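So I finally made it out to Gromomville for the Proteda open day, with our lab's equipment wish list folded up in my back pocket. We have 40 thousand to spend by January (yes, the whole pot!) and my boss wants one robot arm out of it. I went straight for the bench demos and skipped the speeches.

The first booth was all white panels, and I liked how little was on the table. Cheap stuff too, the kind of bowls and racks we already own, which made me feel a lot better about our budget.

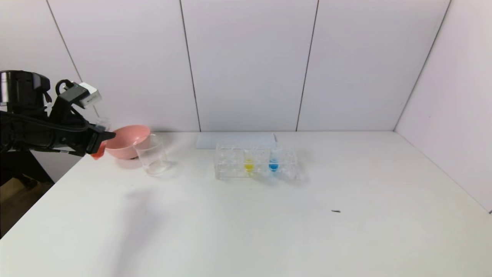

The arm at the left of the bench, next to the pink bowl and the beaker.

I asked what the arm costs and got the usual "depends on the package." Then a guy from Petkov, who sell the mounts, told me to put 10 percent aside for fingers and cables before I even look at arms. Good tip! He also said to budget for the enclosure, and I hadn't thought about walls at all. Our bench sits right by a window, so that's another line on the sheet.

Coffee was free, the parking was not. I went back for a second look and wrote down table sizes, mostly, and a note to price clear racks like theirs.

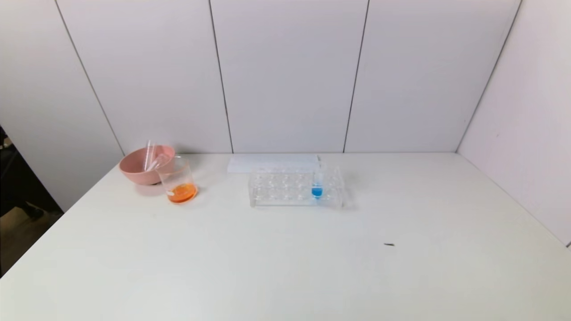 Orange in the beaker, blue in the tube. I want this rack.

The Skurkberg people had a smaller table by the door and were pushing a service plan, 1,000 a year with 2 visits. I'm on the fence. Our last centrifuge sat dead for a whole spring while we waited for a part, so maybe I shouldn't be so stingy. What I did decide is that we need proper tube stands, and they go on the order with the arm this time, on the same form.

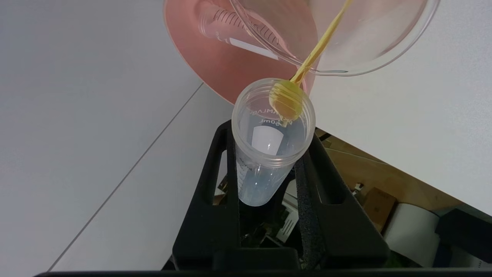
Should a small lab buy the service plan in the first year?
It depends on who does your repairs. If somebody on staff can swap a gripper and has time for it, wait until the warranty runs out and price the plan again then. If you'd be calling for help every time, put it in the first budget.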